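Right, a thread on the setlist I nearly let go for 16 quid, and what I've learned about music paper since. Long one, get a brew on.

1/ I used to follow a band called Brolier all over the north. Never famous, two albums, split up in a huff. I had one of their handwritten setlists in a shoebox with gig tickets and a dead watch.

2/ Put it up online last July with a terrible title. Gyu-bin Ok messaged me within the hour saying TAKE IT DOWN. He runs the old Brolier fan site and he'd spotted a song on it, "Jelotham", that never made either record!

3/ So down it came. He put me on to Kayode Obi, who does the music sales at Waseck, the little auction place by the station. I emailed four photos and expected nothing.

4/ Kayode wanted to know where I got it, who handed it over, and whether I had anything else from the same night. I had the ticket stub (thank you, shoebox). He was far more excited about the stub than I was.

5/ Estimate came back at £200 to £300. For a bit of lined paper with a beer ring on it. I read the email out to Ruby-Lee Tuhiwai over the phone and she screamed, she was at that gig too and binned hers.

6/ Things I'd have got wrong on my own: I wanted to flatten the creases with an iron. DON'T. I also wanted to laminate it. Kayode went very quiet at that one. 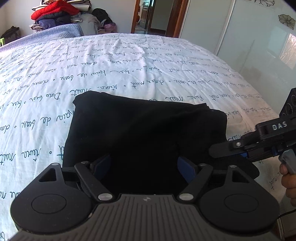 7/ Tour shirts. Loads of you asked. They do sell, but Kayode says the label in the neck matters as much as the print, so leave it in even if it itches. Faded is fine. Cropped with kitchen scissors, less so.

8/ Fees! Ask before you sign anything. There's the seller's cut, sometimes a charge for the catalogue photo, and the buyer pays a bit on top as well.

9/ It's lot 16, sale starts at 4. I'll be at the back with Ruby-Lee, sitting on my hands so I don't bid on my own setlist.

10/ And if anyone has a tape of "Jelotham", even a rubbish one, please message Gyu-bin. He's been looking for years.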